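Über uns

Zuletzt aktualisiert: Sonntag, 15. März 2026

Geneck richtet Roboterarme ein, die in Küchen Gegenstände greifen und ablegen, und betreut sie im laufenden Betrieb. Gegründet wurde die Firma von Odette Lacroix, die auch heute noch die technische Leitung hat.

Jede Zelle entsteht bei uns zuerst in der Simulation. Wir bauen Arbeitsplatte, Ablagen und Geräte mit den Maßen des Kunden nach, setzen den Sockel des Arms und fahren die Griffe einzeln an. Für unsere Küchenzelle Flotunon sind derzeit 843 Griffpositionen hinterlegt. Die meiste Zeit kosten Positionen dicht an Regalkanten, weil dort das Handgelenk wenig Spielraum hat.

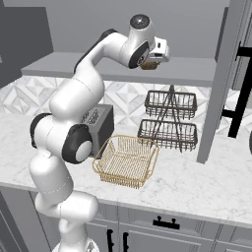
Erst wenn alle Positionen ohne Kollision durchlaufen, übertragen wir das Programm auf die Anlage. Vor Ort werden der Werkzeugmittelpunkt eingemessen, die Greifkraft eingestellt und die Gelenke in Nullstellung geprüft. Das dauert in der Regel zwei Tage.

Die Wartung ist nach 1.333 Betriebsstunden fällig. Wir kontrollieren Spiel und Geräusche der Gelenke, ziehen die Schrauben am Flansch nach und tauschen bei Bedarf die Fingerbeläge. Danach läuft das Programm noch einmal komplett in der Simulation und einmal mit halber Geschwindigkeit am Arm. Etwa 109 Anlagen sind bei uns im Wartungsvertrag. Seit November gehört auch der Standort Drestmont dazu.

Wir sind 17 Beschäftigte.

Aktuelles
Wartungsplan für Flotunon überarbeitet
Eynon: neue Bibliothek für Greifpunkte
Servicetechniker (m/w/d) für Drestmont gesucht

© 2026 Geneck | Kontakt | Impressum | Nach oben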